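Leader arm notes: 35 good toast demos and how I got them

2025-09-19 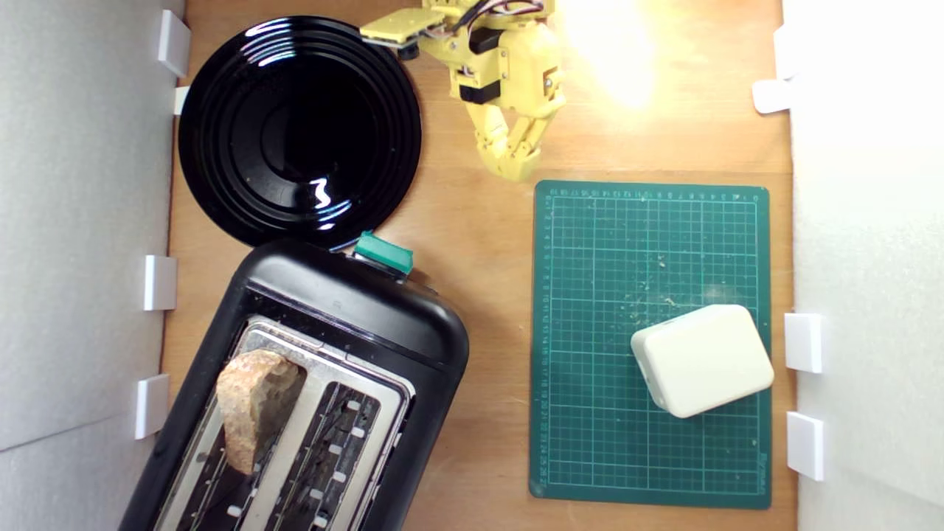 The second batch of teleoperated demos is finished, and I've put the dataset on the shared drive under Grelov, the name Sharon Mrema gave the project before either of us had a working arm. The batch has 35 episodes I'm willing to train on. The first batch had more, and I threw the lot out.

The task is bread into the toaster. I drive a leader arm with my right hand and the follower copies its joint angles. No kinesthetic teaching this time. I tried moving the follower directly back in the winter, and my own hand ended up in so many of the recordings that the policy learned to wait for it.

What went wrong with batch one

Latency was the obvious suspect, so I spent two evenings on that and found nothing worth fixing. The trouble was me. I was watching the follower from the side, over the wall, while the policy only gets the overhead view. From the side I could see how high the bread was above the slot and I corrected for it constantly. None of that information was in the overhead image, so the corrections looked like noise to the model. It learned an average of them and put the bread down on the steel between the slots.

For batch two I drove from the monitor only, with my chair turned away from the table. My first hour was terrible. By the end of the day I was slower than before but far more consistent, and the joint traces from one episode to the next finally resembled each other.

Changes to the rig

The follower's gripper has segmented printed fingers, and they're fairly compliant. That helps with bread, which compresses and then tears if you close on it at servo speed. I limited the closing rate in software and added a dead band to the leader's trigger so that a twitch of my finger doesn't become a squeeze. The dead band is wider than I'd like. Oda Brekke suggested a nonlinear curve in its place and sent me one, which I haven't tested yet.

The wiring now runs along the top of the arm. It used to hang underneath and snagged on the toaster lever twice.

Glare is still a problem. There is a bright patch on the wood beside the arm, and the black plate throws highlights of its own. I could swap the plate for a matte one, but Caroline Mrema made the fair point that I'd only be hiding the problem from the policy, so the plate stays. I shifted it slightly between episodes and did the same with the toaster angle.

Recording procedure

Scramble the objects a little, home the arm, start recording, pause for a breath, do the task, return home, stop. The pause matters more than I expected. Without it, some episodes began with the arm already moving, and the trained policy would lurch on its first step.

I delete an episode if I hesitate over the slot or drop the bread. Recovery from a bad approach is kept, provided the recovery was done from the monitor view and didn't involve luck. Ayodele Nwosu keeps her failures and labels them, which is probably the better habit. I don't have the patience for the labelling.

The longest episode I kept is 967 frames and the shortest is 522. That spread is bigger than it should be for one task. Most of it is the final alignment, where I creep in and the model then learns to creep as well. I may trim idle frames before training, although the last time I did that I cut out real contact frames along with the idle ones.

Next

Train on the batch as it stands, with no trimming, and run it on toaster angles I haven't recorded. If that goes badly I'll collect more angles before I touch the model settings.

After that comes the lever. Pushing it down takes more force than this arm gives comfortably at full reach, so the toaster may have to move closer to the base, and that would mean recording the placement again. I'm putting off that decision until the training run is done.

Crumbs are also getting into everything. I sweep the cutting mat when I remember to.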